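3.2 Conditions de présentation des stimuli

Les textes à lire ont été composés en deux versions, l'une en Hodell, l'autre en Kozan, deux caractères de même chasse moyenne. Chaque participant a lu 12 extraits à voix basse, à une distance de 900 mm de la page. L'ordre des extraits a été tiré au sort par Bernadette Pichon, qui n'assistait pas aux séances.

Les temps de lecture ont été relevés à la main puis saisis dans Clurkomer. Sur les 107 lecteurs retenus, trois ont demandé à reprendre un extrait depuis le début ; leurs temps ont été conservés, la reprise étant notée à part. Le papier utilisé est un offset mat, sans azurant – un premier tirage, trop brillant, avait été écarté en septembre.

Les travaux antérieurs sur la lisibilité décrivent rarement l'environnement visuel du lecteur. Nous avons préféré un fond sombre (figure 3), de façon à limiter les distractions en vision périphérique.

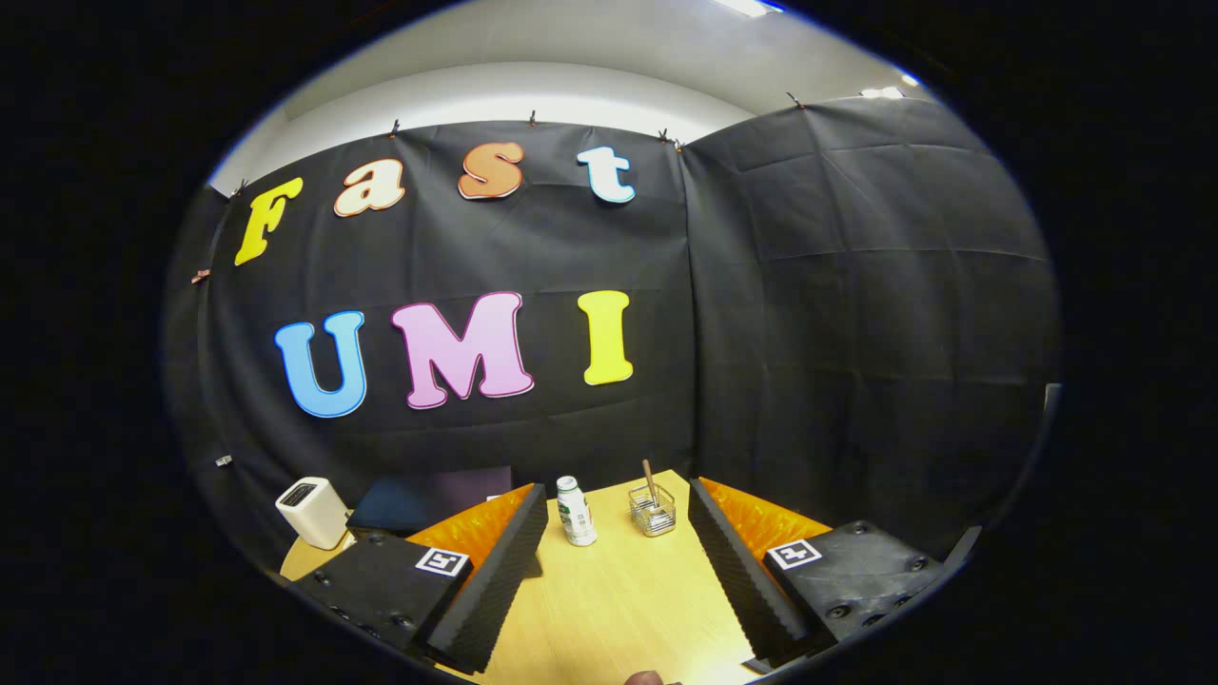

Dernière modification de cette page : septembre, 16 h 40

Figure 3. Fond en tissu noir, en deux panneaux fixés par des pinces le long du bord supérieur.

L'effet du caractère sur le temps de lecture est traité en 3.3. La fatigue déclarée en fin de séance – recueillie par Corentin Le Goff sur une échelle graduée – fait l'objet d'une analyse séparée.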